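Section 4. Setting up the white table and checking the carrying case

Read this section before you unpack anything. It was first put together by Viorica Nikolaidis and has been cut down twice by people who had to follow it. The version supplied with the Plelton table kit is longer and promises a "flawless backdrop in moments". We have hung the cloth more often than whoever wrote that, and we make no such promise.

You will need: the white table, the backdrop cloth, the cloth rail, four clips, a lint roller, a soft dry duster and the carrying case (part 438).

4.1 Hanging the cloth

1. Put the table where it is going to stay. Moving it later with the cloth up is possible, and you will regret it.

2. Fit the rail behind the table and hang the cloth from it so that it drops below the level of the tabletop at the back. Leave a hand's width between cloth and table.

3. Clip the cloth at both ends first, then twice in the middle.

4. Let it hang. The kit leaflet says creases "fall out naturally" after 10 minutes. Small ones may. A hard fold from storage will still be there at teatime, and if it bothers you, take the cloth down and iron it on a low setting.

Note: Soft folds do no harm for ordinary catalogue and returns work. Évan Millet used to steam every one of them out, and when we laid his sheets beside the unsteamed ones we couldn't find anyone in the returns office who could sort them. Steam if you like. We have stopped.

Caution: Never iron or steam the cloth while it is on the rail. The clips get hot and they mark.

4.2 Preparing the tabletop

5. Wipe the top with the dry duster, working from the back edge towards you. Spray polish is sold for this job and leaves a shine you then have to get rid of.

6. Go over the cloth with the lint roller. Specks show up badly on white. You will miss a few, and so did we.

7. Stand at the front and look along the back edge of the table. It should read as one straight line against the cloth. If cloth has crept on to the top, pull it back.

4.3 Placing the case

8. Lay the case flat with the lid upwards. Do not stand it on end, whatever the sticker on the outer carton shows.

9. Turn it so that you can see the handle and both latches without leaning over. Leave white table in front of it.

10. Compare your table with the views that follow. Folds in the backdrop are acceptable; the back edge of the table should be clear.

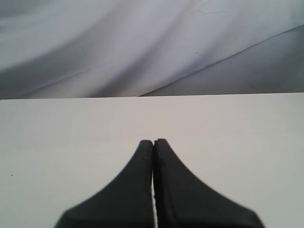
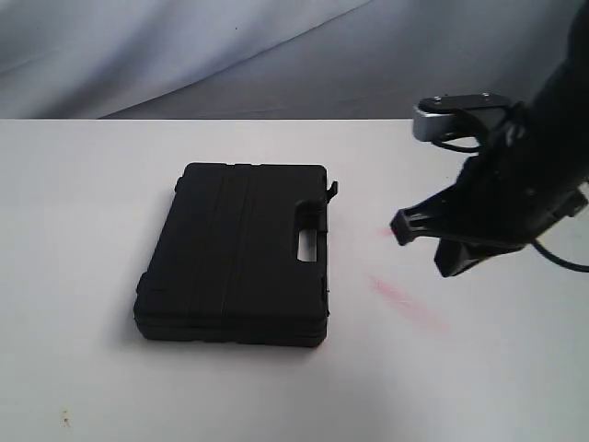
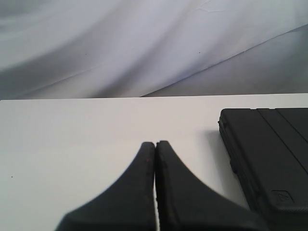 4.4 Checking the latches and handle

11. Close both latches and press each one with your thumb. A latch that sticks out from the side is open, even if the lid looks shut. Black plastic on black plastic hides a good deal, and a closed lid has fooled most of us at least once.

12. With the latches closed, put your fingers through the handle opening and lift the case a little way off the table. The lid should not shift. Set it down again gently.

13. Open both latches and lift the lid. If it sticks, look for grit along the rim before you use any force. Do not lever it with a screwdriver.

14. Close the lid and fasten both latches again before you put the case away.

Caution: The Edier carton describes the latches as "unbreakable". Of the 139 cases we have checked, enough came back with a snapped latch that we keep spares in the drawer (part 1718). Order one before you need it.

Note: Guo sells a shaped cleaning cloth for grooved lids. Usa Khunthong tried it for most of January against an old toothbrush and preferred the toothbrush. Use it dry, along the grooves, before the duster.

4.5 If something looks wrong

The white top looks grey. Check the room lights before you start scrubbing. The top often greys a little towards the corners and no amount of wiping will change it.

The case looks crooked. Look down on it from directly overhead. A case seen from the front will appear narrower at the far side, and several people have "corrected" one that was perfectly square.

A latch will not stay shut. Check that the lid is fully down on that side. If it is and the latch still springs open, fit a spare as described in section 6. Tape is not a repair.

The cloth keeps sliding along the rail. Swap the end clips for the larger pair. Zinhle Buthelezi recommends doing this from the start and she is probably right.

Golten Set-up Guides | Questions about this section: ask for Fulgencio Aranda at the parts desk | © Golten, all rights reserved | Back to top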